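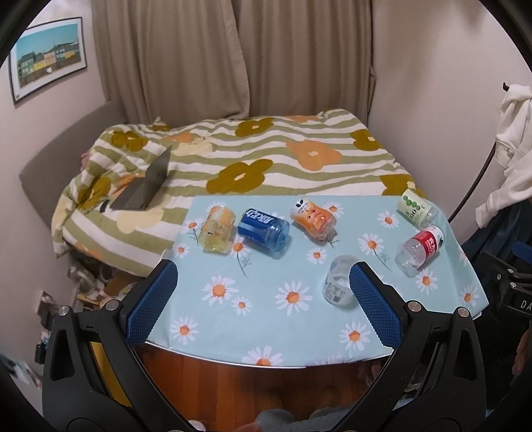 People wanted for bedroom tidying sessions in March!

Do bottles and cans pile up on your bedside table? Ours too, and we'd love to watch how you deal with them. Szewczyk is looking for 70 people to take part in Dremia, our study of everyday clearing up in small bedrooms.

You come to our furnished flat on Horkusari Street for one visit of 3 hours. We set out drinks containers, jars and other small things on tables and beds, and you put the room in order your own way - stand things up, line them up, bag them, whatever you'd do at home. There's a break halfway through with tea and very good cinnamon buns (our favorite part of the day).

You should be 18 or over and comfortable bending and reaching. Neat people, messy people, people who only tidy when guests are coming - all welcome! We pay for your time and cover your bus fare.

Visits start at 8 in the morning or right after lunch. To sign up, use the form on the Porneo notice board and tell us which start suits you.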